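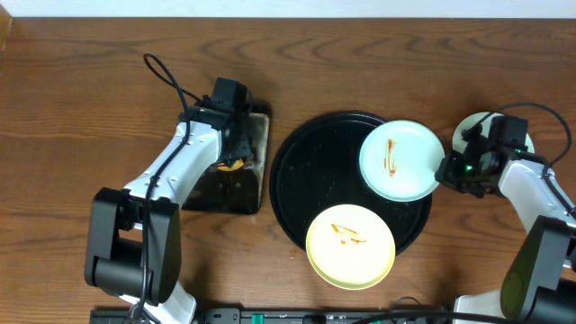
Cellholm talk, 11/09/2025
Speaker: Abimbola Tamuno
Notes, final version. Keep to time, they cut the mic last year.

1. Start
Say who I am, say I paid for nothing and Arko paid me nothing. The kit went back in March.
Question for the room: who has had a sales call about a table-clearing robot? Hands up. Who bought one? Wait.

2. What they sell
Arko two-arm kit. Arms, grippers, the Havent software, a day of set-up. Price as quoted to us: 1,950 a month, 8 months minimum. Read that out twice, slowly.
The brochure says "clears any table". Leave that hanging.

3. What the job is
Dirty plates, sauce on them, crumbs on a round black tray. Plates hang over the rim of the tray, so the gripper has an edge to go for. Fine. Now ask what happens when they don't. The sales people set the table every time we saw a demo. Ask to set it yourselves.
Two arms on one small table also means two arms that can get in each other's way. Ask how the software decides who goes first. I asked and got a slide.

4. Our trial
We gave it 55 tables, laid by our own staff. I am not going to give a success rate – we argued too much over what counted as cleared. Does a plate moved but not stacked count? Arko said yes. I said no.
Credit where due: the grip on a plate rim is better than I expected, and support rang back the same day.

5. What to ask before signing
Who wipes the grippers, and how often?
Where do the power strip and cables go in a real dining room?
What does it do with a fork?
Can we leave after 2 months?

6. Close
Abubakar are bringing out a rival kit. Haven't tried it, so no opinion, don't get drawn.
Questions. If Arko are in the room, let them answer the fork one.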